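Unit 11 handout: planning and budgeting for hand-held gripper work
Course lead: Anel Dlamini. Revised 22/12/2021.

## 1. Scope

These notes cover the purchase side of a small manipulation project in which people operate hand-held grippers at a table. Arm selection is treated in the next unit. The worked case is the Daltby plan, drawn up by Wael Erraji for soft goods and small packages.

## 2. Start from the task

Write the task list before asking for quotes. Soft goods set the terms for the fingers: a rolled sock, a ball of yarn and a crumpled cloth all change shape under load, and pad material matters more than closing force. The Daltby list calls for rigid fingers with replaceable pads. Rigid fingers are cheap to copy, and the pads are the wear item.

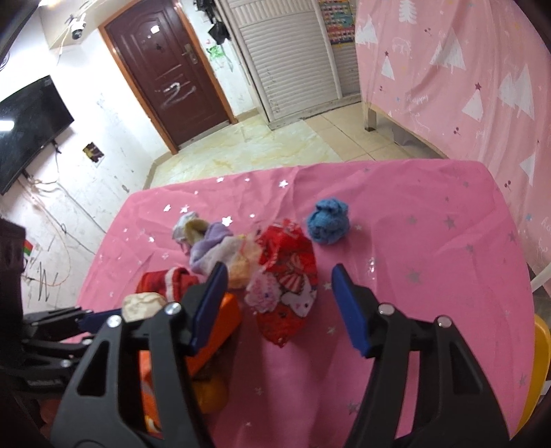
Pads should therefore sit on their own budget line, apart from the gripper body. If a supplier sells the finger and pad only as one part, enter the full part price as the wear cost. The Mamolo quote did this and came out higher over the project term, although its unit price was lower.

## 3. Worked budget

Prices are in dollars, before tax.

| Line | Qty | Unit | Total |
|---|---|---|---|
| Hand-held gripper, with pads | 2 | 429 | 858 |
| Spare pad set | 11 | 12 | 132 |
| Test objects, mixed | 1 lot | 60 | 60 |
| Storage and charging | 1 lot | 150 | 150 |
| **Subtotal** | | | **1,200** |

Reserve: up to 400, released only against a written fault report. Operator hours are carried in the labor budget.

Notes on the table:

- The test object lot is bought secondhand where possible. Replace items when they lose their shape.
- Include boxes as well as fabric. A stiff box face loads the pad differently from cloth.
- Shipping from Villanueva is in the unit price. Shipping from Zollow is not and must be added before the two are compared.

## 4. Shared workspace

Two grippers over one pile need more planning than two separate stations. Check reach from both seats, clearance between the handles, and whether one operator blocks the other's view of the objects. A larger table costs little at the planning stage. Record the table size in the plan so that later quotes refer to the same layout.
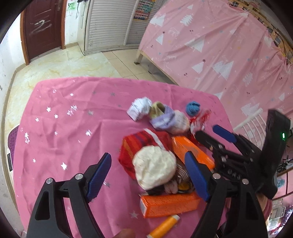 ## 5. To hand in

1. A task list with object types and expected wear.
2. A budget in the format of section 3, with pads on a separate line.
3. A sketch of the table showing both operator positions.
4. One paragraph stating what would trigger use of the reserve.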